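Osus publishes its house rules for hand-held gripper work, free for anyone to use

PRURKO, February 5, 2025
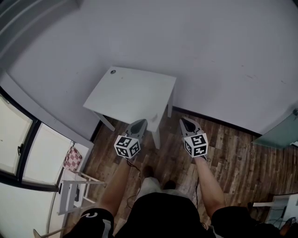

Two hand-held grippers with marker cubes, held out toward a small white side table.

We wrote our rules down! It took us far longer than it should have, but as of today the Osus Handling Guide is out, it's free, and you can copy it, mark it up or pin it over your own workbench.

I run the small team behind it, so let me tell you what you're getting. The guide is 17 pages long and covers the part of robot training that happens in ordinary rooms, with a person holding a gripper in each hand and doing everyday jobs. There are plenty of thick standards for big machines behind fences (we keep a shelf of them), but we wanted something a new colleague could read over a cup of coffee and use the same morning.

A lot of it is plain housekeeping. Cables get a whole chapter — they hang, they loop, they find your ankles — and our rule is that you look down and check both sides before you take a step. Closed shoes, always. The marker cubes have to stay clean and uncovered, so no stickers, no tape, and no thumbs over the pattern. If a cube gets scratched, swap it and write that in the log.

Then there's the room itself. We ask people to leave furniture where it was when the session started and to note anything that gets moved. Windows get their own paragraph, as bright glass caused more arguments in our review than any other topic. We settled on recording the light conditions and carrying on, and I still get mail about it.

The draft was tried out over 500 sessions with our partners at Antoniuk, who sent back 104 comments. Some were one word long. One was a very polite page and a half on the correct way to set down a gripper, and we used nearly all of it. Breaks came out of that round too: nine minutes off your feet after each block, grippers down, hands empty.

Zalora, our logging tool, now has the guide's checklist built in, so existing users will see it the next time they open a session. If you don't use Zalora, the checklist is also on the last page, ready to print.

We plan to take comments through the end of February and put out a corrected version after that. Please send us the grumpy ones as well, they're usually the most useful.

The guide can be downloaded from the Osus website or requested in print from our Prurko office.

Press contact: Osus press desk, Prurko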